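Chapter 7
When the Grip Lets Go: Faults in Two-Arm Handling

In September a two-arm kitchen robot at Verkik dropped a glass lid. The lid landed on the rim of a steamer, slid off the table and broke on the floor. No one was hurt. The robot had finished 3,712 cycles of the same task before that one, and its fault log for the shift was blank.

A blank log after a broken part is the subject of this chapter. Chapter 6 dealt with faults that the controller sees and reports, such as a motor that draws too much current or a joint that passes its limit. Here we look at faults the controller does not see. In the Verkik case, the left gripper was told to close on the lid and hold. It reached the finger position it expected, so the program marked the grip as good. But finger position only shows how far apart the fingers are. It says nothing about how hard they press, or whether the glass is slipping between them.

The Lokari controller sampled grip force only at the moment of closing. After that it relied on position alone until the release command, 16 seconds later. The force reading that day was low but inside the allowed band. The finger pads had been in use for 284 hours without a check, and the service sheet set no limit for them.

There was a second problem. The two arms ran on separate programs that shared a start signal and little else. When the lid fell, the right arm went on moving buns over broken glass until an operator pressed the stop button. A fault on one side of a shared task has to stop both sides.

Figure 7.1 shows a task of this type, with one gripper holding the lid and the other working at the plate. 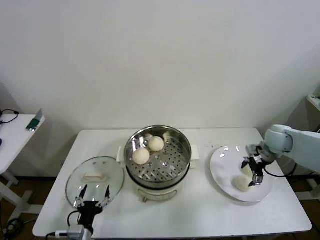 Wendelin Imhof disagrees with the usual reading of the case. He holds that worn pads are a distraction, and that the real fault was a force band set so wide that almost any grip would pass. Change the pads and leave the band alone, he argues, and the next lid falls a few months later.

Both views are taken up in Section 7.2, where the Verkik settings are compared with those used on a Prantl cell doing similar work. Before reading on, review the terms "hold phase" and "protective stop" from Chapter 6 – they are used from here on without further definition.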